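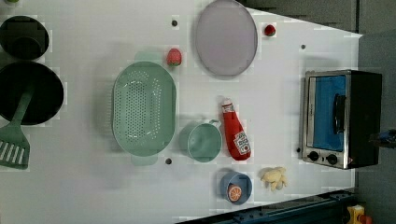

Fig. 1. Bench 2 with the play-kitchen goods out, toaster oven on the right.

Teaching the Sorting Bench: Automation and Staff Roles at a Toy Returns Depot
Work placement report, Carter Gosselin

1. Background

My placement was at the Clurcombe depot of Manninen, which takes back toys that shops and customers no longer want, checks them, and sends the good ones out again. The depot handles 225 crates on a normal day. Until last year every one of them was opened, sorted and repacked by hand. In January the firm began bringing in the Planemberg system, a pair of robot arms meant to do the sorting part, and I arrived in time to see what that did to everybody's day.

I had expected to write about engineering. Most of this report is about strawberries.

2. The work before

A sorter used to stand at one bench for a whole shift. A crate came in, the sorter tipped it out, matched the pieces against a set list, binned anything cracked or chewed, and bagged the rest. An experienced sorter needed no list. One woman on the early shift could tell a complete kitchen set by the sound it made coming out of the crate, a skill for which the pay scale has no line.

3. The work now

The arms do the lifting and placing for the simpler sets. Staff do what the managers call "supervision", a word that covers a great deal of fetching. They load the bench, start the run, watch it, and step in when an arm stops and waits to be told what it is holding.

Play-kitchen sets are the hardest thing we handle. The pieces share no common shape. A plate is wide and flat, a ketchup bottle rolls, and a strawberry is small enough to escape notice altogether. The spatula in Fig. 1 is lying across the frying pan, and to a person that is plainly two objects. To the system it was, for most of my first fortnight, one large and unfamiliar one. The orange slice in the blue bowl raises the same question, and so does the lumpy yellow item beside it, which three colleagues identified for me as ginger, popcorn and "no idea, bag it".

Naming turned out to be a job in itself. Each item needs a label before the arms can be trained on it, and the people best able to give one were the sorters. Two of them now spend their afternoons at a screen doing only that. One loves it. The other says she took the job to get away from screens.

4. What staff told me

I spoke to 12 people across both shifts. The points that came up most were these.

Backs and wrists are better. Even the people who dislike the arms said so, usually in a lowered voice.

The day is more broken up. Under the old system you worked at your own speed. Now you wait, then hurry, then wait again, and the waiting is oddly tiring.

Conversation has suffered. Benches used to face each other. The new ones face the arms, who are poor company.

Training was thin. The supplier sent a manual of 200 pages, and the depot gave staff one morning to absorb it. The copy I was lent had a bookmark at page 70 and was very clean after that.

5. Comparison with Dilberg

The sister depot at Dilberg put in the same system but let sorters rotate between loading, labelling and repairs each day. I visited once, so I don't want to claim too much, but the people there talked about the arms as something they ran. At Clurcombe they were more often something that had been put in.

6. Recommendations

Rotate the tasks, as Dilberg does. Give labelling its own grade, as it calls on everything the old job did. Turn two of the benches round. Let sorters decide what the difficult items are called, and write it down, so that the late shift isn't training the system on popcorn when the early shift has already settled on ginger.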